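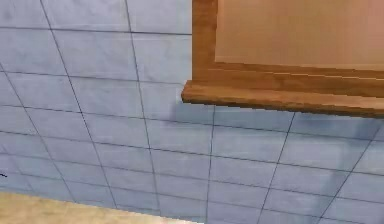 仿真里练出来的擦墙动作，换到真房子里还剩多少能用，一位参观者在Garon开放日的第一场演示刚开始时就这样问，并且补充说，自己更想看失败的记录，成功的片段网上已经够多了。

Garon位于Perville的研发点四月对外开放了一个下午，主题是家庭环境下的机械臂操作，重点放在仿真训练和实机迁移两个环节。演示分为3个工位，依次是场景生成、策略回放和实机测试。参观者按批次进入，每批讲解之后留有提问时间，上面的问题由场景生成工位的工程师先作了部分回答，其余留到实机工位处理。

场景生成工位使用的软件代号为Elton，是Garon内部开发的一套室内场景合成工具。它从参数化的房间模板出发，替换墙面材料、家具位置、台面高度和光源方向，输出可供物理引擎直接加载的场景文件，同时渲染出供策略网络读取的彩色图像。目前场景库收录149个房间，以厨房、浴室和杂物间为主，客厅和卧室较少。工程师解释说，前几类房间硬质表面多，接触力容易建模，布艺和地毯的仿真误差还压不下来，所以暂时不放进训练集。

当天在屏幕上打开的场景里有一处浅蓝色长方形瓷砖墙，墙上嵌着木框，框下伸出一道厚木台。操作员把光源方向改动后重新渲染，请参观者留意木台投在瓷砖上的阴影如何随之移动。按照讲解，阴影边缘是感知模块较常见的误判来源：早期版本曾把木台下的暗区识别为墙面凹陷，末端在规划路径时主动绕开，结果整块区域没有擦到。现行做法是在训练时随机改变光源高度和阴影软硬程度，让网络看到同一面墙在不同照明下的多种样子。

砖缝是另一个讨论较多的话题。规则网格对视觉定位有利也有弊。有利的一面是特征点密集，角点清楚，短距离内位姿估计很稳；不利的一面在于相邻砖块外观接近，匹配时容易整体错开一格，误差恰好等于一块砖的宽度或高度。Elton的处理办法是在砖面上叠加低对比度的斑驳纹理，使每块砖在统计上略有差别，并要求定位模块同时参考墙面以外的结构，例如框沿、台面接缝和墙角。有参观者追问，真实瓷砖往往是同一模具压出来的，纹理未必有这样的差别，加了斑驳是否等于给算法送分。工程师承认这个问题存在，表示训练集中另有一部分场景把纹理强度降到零，专门用来检验定位模块离开砖面纹理后的表现，这部分的结果明显要差，错格仍会发生，尤其在视角很斜、远处砖缝挤在一起的时候。

斜视角带来的困难在现场花了较长时间说明。腕部相机随机械臂运动，贴近墙面时光轴与墙面的夹角很小，画面里的水平砖缝和竖直砖缝都会发生明显倾斜，近处疏，远处密。以往的清洁机器人研究多用固定在基座或天花板上的相机，画面相对规整，这批数据换成腕部视角后，原有的直线检测参数基本不能沿用。Garon改用直接从图像回归接触点的方法，把几何检测降为辅助校验：两者一致时正常执行，不一致时减速，连续不一致时停下并回退到上一个可靠位姿。

讲解中还提到图像质量。渲染图像在送入网络之前要经过一次有损压缩和轻度模糊，用来模拟实机相机经无线链路传回的画面。省去这一步，仿真得分会上升，实机得分会下降，Garon因此把压缩列为固定流程，不再作为可选项。有人问压缩参数如何选取，工程师答复是从实机日志中抽样拟合，每次更换相机或网络设备都要重新做一遍。这项工作没有自动化，拟合脚本仍需人工检查输出。

第二个工位是策略回放。屏幕左侧显示仿真轨迹，右侧显示各关节力矩曲线和末端法向力曲线，参观者可以要求暂停在任意时刻。任务设定为沿墙面自上而下擦拭，遇到突出物时抬起、绕过、再贴合。讲解的重点在绕过突出物后的重新贴合阶段，法向力曲线在这里有一个尖峰。峰值过高会触发保护停机，过低则说明末端没有真正接触表面，后续一段等于空擦。

Garon给出的控制方案是在贴合前切换到导纳控制，把接近速度压低，检测到接触后再恢复到正常擦拭速度。切换时机由策略网络给出，底层控制器只负责限幅。这样的分工便于单独更换网络，代价是两层之间的延迟要严格控制。控制回路的图像输入频率为每秒28帧，力反馈频率高得多，中间靠插值衔接。一位自称从事包装线集成的参观者认为图像频率偏低，在其熟悉的产线上难以接受。工程师的答复是家庭擦拭任务的末端速度远低于产线，瓶颈在网络推理和散热，提高帧率会让机载计算单元进入降频状态，整体反而变慢。双方就此谈了几句，没有得出一致看法。

回放工位还展示了一组失败轨迹。按照操作员的归类，失败主要集中在几种情形：末端在木台下沿附近卡住；定位错格后沿错误的边界折返；台面与墙面交接处的接缝被当作可越过的平面，末端压到了台面上。最后一种情形在浅色台面的场景里出现得较多，推测与接缝处颜色过渡平缓有关，但消融实验还没有做完，Garon没有给出定论。操作员把其中一条轨迹反复播放了几遍，应参观者要求逐步查看了网络在每一时刻给出的置信度。从曲线看，置信度在出错之前并未下降，也就是说网络对错误的判断同样有把握。负责讲解的工程师把这一点列为下半年的主要课题，计划加入一个独立的不确定性估计分支，训练方式尚在比较。

关于奖励函数，现场资料给出了简要说明。覆盖率是主要项，接触力超限、与突出物碰撞、关节接近极限位置各设惩罚，另有一个很小的平滑项用来抑制抖动。早期版本把覆盖率权重设得过高，策略学会了在开阔区域来回重复，以换取边角处漏擦的损失，后来改为按区块结算，重复擦拭不再计分，边角区块单独加权。改动之后总覆盖率略有下降，边角的漏擦减少。资料没有附具体数值，工程师称对比实验使用的场景版本不同，数字放在一起会误导读者。

第三个工位设在隔壁的测试间，使用一面可拆卸的测试墙。墙板由合作单位Sombatkul提供，表面材料可以更换，背面装有压力传感片，用来记录末端在不同位置施加的压力分布。Sombatkul同时负责末端擦拭垫的试制。现场提供了2种擦拭垫供比较，一种较软，贴合快，遇到砖缝时变形大；另一种较硬，力控更准，但在不平整处容易翘边。工程师说目前的策略是针对较软的一种训练的，直接换成较硬的擦拭垫后成功率会下降，需要重新做一轮微调。

实机演示共做了三次，全部采用同一策略、同一面墙板，仅改变突出物的安装高度。前两次完成了全程，其中一次在绕过突出物后有短暂停顿，事后查看日志，是几何校验与网络输出不一致触发的减速，随后自行恢复。最后一次在突出物下方提前折返，留下一条没有擦到的窄带。操作员没有重做，直接调出压力分布图，指给参观者看漏擦的位置，并与回放工位展示过的一条失败轨迹作了对照，两者折返点相对突出物的位置相近。开场时提问的那位参观者在场，问这是否说明仿真至少把失败也预测对了。工程师回答，单次对照说明不了问题，要看失败分布是否吻合，目前积累的实机数据还不够做这样的检验。

安全措施方面，测试间地面划有隔离线，机械臂运行期间人员留在线外，急停按钮设在线外两侧。家庭使用场景下不可能划线，有人就此询问人员靠近时的处理方式。Garon的说明是样机目前只在无人进入的条件下运行，人员检测模块由另一小组开发，不在这次展示范围内，也没有对外公布的时间表。

提问环节还涉及数据开放。有高校来的参观者希望取得Elton生成的场景文件。Garon表示正在整理一个可公开的子集，包含场景几何、材质参数和渲染图像，不包含策略权重和实机日志。部分材质贴图来自第三方授权，需要替换后才能发布，替换工作尚未完成。文件格式会采用通用格式，物理参数以单独的文本文件给出，便于在其他引擎中加载。至于不同引擎之间接触模型的差异，Garon不提供换算，使用者需要自行标定。

另有参观者问到产品化计划和价格。接待人员回答，这条研发线目前没有产品计划，测试间里的机械臂是通用型号，改装部分限于腕部相机支架和末端接口。清洁剂喷洒、垫片更换和污水回收都没有纳入系统，测试全部在干燥墙板上进行，湿润表面的摩擦系数变化较大，现有的力控参数不能直接套用。

开放日的讲解幻灯片和回放工位使用的部分曲线图已放在Garon的网站上，失败轨迹的视频在整理中。下一次开放安排在秋季，测试墙届时计划更换为带转角的版本，转角两侧使用不同的表面材料。报名方式与本次相同，测试间每批人数有限制，需提前填写登记表，随身携带的磁性物品须在入口处存放。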